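Dulen Forearm Sleeve and Hand Cover Set
For home-built and shared-workshop humanoid arms
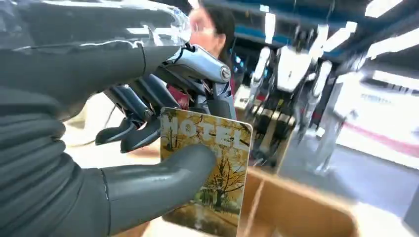
What it is

The Dulen set is a ridged forearm sleeve and a clear cover for the back of the hand, sold as a pair. It fits five-fingered hands with the finger linkages left open, and it keeps card dust, tape ends and loose threads out of the wrist while you carry on working. The sleeve is dark grey and matt. The folds let the wrist bend and turn without the material bunching at the cuff.

We make both parts at the Gukwood workshop, in small batches. The pattern was drawn up by Celeste Paredes for her own build and has been changed twice. The set on sale now is the third version, with a longer cuff and a softer lower edge on the cover.

What you get

One forearm sleeve, left or right
One clear hand cover, same side
5 clips for the elbow end
One strip of hook tape
Printed fitting sheet

The fingers, thumb, wrist joint and cables are not included. Thumb tips are sold separately on the Clallitz parts page.

Before you order

Measure the forearm at its widest point, including any cable that runs outside the shell. The sleeve is 300 mm long when relaxed and can be trimmed at the elbow end only. Do not trim the cuff, as the stitching there holds the last fold in shape.

Check which side you need. The two hand covers are mirror images and will not swap over. If your hand has a raised knuckle block, send us a drawing first and Bautista Arancibia will tell you whether the cover will sit flat.

Fitting

1. Power the arm down and support the elbow.
2. Roll the sleeve up from the cuff, the way you would a sock, and pass the hand through with the fingers closed.
3. Unroll it towards the elbow. Keep the seam on the underside.
4. Fix the clips. They go on dry, with no glue.
5. Lay the clear cover over the back of the hand and press it down onto the hook tape. It should overlap the top of the sleeve slightly.
6. Move the wrist by hand to both ends of its travel. If a fold catches, slide the sleeve back a little and try again.
7. Power up and run the wrist slowly before you go to full speed.

Allow longer for the first one. Most of the time goes on getting the seam straight.

Using it with cards and other flat items

Picture cards are a good first job for a new hand, and most of the people who share our bench start with them. They are stiff enough to hold their shape and they show straight away if the thumb is pressing too hard. Put the thumb on the face of the card near the middle and bring the fingers down from above. A card held only by a corner will swing.

The cover does not reach past the knuckles, so it stays clear of the grip. If you have fitted a longer cover from another maker, check that it does not touch the card when the fingers curl.

For lifting things out of a box, set the box low enough that the forearm comes in from above. Dragging the sleeve over a cardboard edge will mark the folds in time.

Wear and care

Our test sleeve has done 3,000 wrist bends on the bench rig with no splits. The cuff stitching had begun to fluff by then but was holding. We have not tested it outdoors or near heat.

Wipe the sleeve with a damp cloth. The clear cover scratches if you use paper towel - a soft cloth and plain water are enough. Fine scratches do not affect the fit.

Replace the hook tape when the cover starts to lift at the front. Any tape of the same width will do.

Known problems

On hands with the finger cables routed over the wrist, the cover can sit proud on one side. Domingo Henríquez has posted a small spacer for this in the Ledesma file folder, free to print.

The first batch from October had clips that were too tight for thin shells. If yours are stamped with a single dot, write to us and we will send new ones.

Ordering

Sleeves are cut to order. Please give the side, the forearm measurement and the make of hand, or say that it is your own design. Spare covers can be ordered singly.

Questions about fit go to Bautista, everything else to Athina Tzavaras at the Gukwood front desk.

Page last changed January 27, 2024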